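Killudum Tabletop Sorting Set
Owner's Guide, Section 3: Setting Out the Table

Before you begin

By now you have opened the box, found the card that says how many things should be in the box, and lost the card. Carry on without it. Setting out the table takes very little skill and a surprising amount of standing back with your head on one side.

You will need a table, the baskets, whatever you mean to sort into them, and a lamp if the room is gloomy. The Killudum set does not include a table. We are asked this more often than you would think.

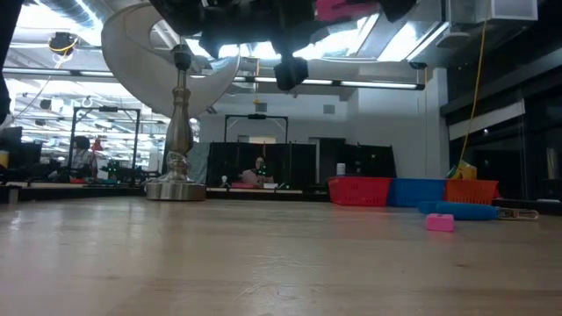

Section 3 · 600 words

3.1 Placing the baskets

1. Clear the table. "Clear" means bare wood, and a pile of post pushed to one end is still a pile of post.

2. Put the baskets in a row near the far edge, leaving the near half of the table free for your hands. Red on the left, blue in the middle, orange on the right is the order used throughout this guide. You may prefer another order. Please remember that you did so when you reach Section 4 and nothing matches.

3. Leave a finger's width between rims. Baskets that touch will travel as a family, and when you pull one forward the others come to see what is happening.

4. Lay the larger loose pieces in front of the baskets. A foam roll on its side is happy there, with smaller blocks nearer to you. Tall pieces at the front hide short pieces at the back, and you will buy the short pieces again.

5. Keep flat trays to the right, well in from the edge. If you are left-handed, swap this about and ignore our pictures, which were set out by a right-handed person who has been spoken to.

Note: The baskets are plastic and the rims will bow if they are stacked under something heavy. Store them nested and put nothing on top. The Ovside shelf unit (sold separately, and at some length) will hold two full sets.

3.2 Placing the lamp

1. Stand the lamp at the opposite end from the trays, with the whole of its base on the table. A base that hangs over the edge by "only a bit" is hanging over the edge.

2. Turn the shade until the light falls on the middle of the table and not in your eyes. Then sit down and do it again, as your eyes have moved.

3. Run the flex off the back of the table, never across the front.

CAUTION: Do not put foam pieces against the bulb or inside the shade. Do not use the lamp as a handle when shifting the table. It has a stem that looks made for gripping, and it was not.

3.3 Looking after the wood
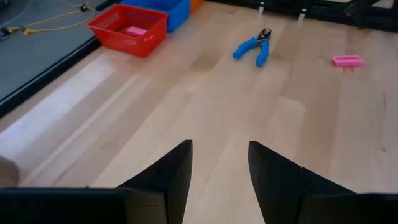 Pale wood shows everything, which is a fine quality in a witness and a tiresome one in a table. Wipe it along the grain with a cloth that has been wrung out properly, then dry it with another. Before you reach for the polish, look at the surface from two or three sides. A strong light lays a near-white streak across boards like these, and our Farkley service desk has had long conversations with people who were trying to scrub one off. If the streak shifts when you do, put the cloth down. Small dark marks and strips that run a little pinker than their neighbours are also not covered by the guarantee, being wood.

For anything that stays put when you move, use Goossens soap flakes in warm water, one teaspoon to 600 ml. More flakes will not make it cleaner. They will make it slippery, and the baskets will begin to wander.

CAUTION: Check the floor beside the table before you walk round it with a basket in each hand. Any cable lying in loops should be gathered up or run along the wall first.

3.4 If something is wrong

The baskets slide: the table is wet or soapy. Dry it.

The table rocks: fold a piece of card under the short leg. You may use the card from the box, should it turn up.

A basket is missing: look inside the other baskets. They are sent out nested and can be very discreet about it.

A basket is cracked: quote part number 363 when ordering, and say which colour. "The usual one" has been tried.

Sorting itself begins in Section 4. Leave the table as it is until then, and keep the cat out.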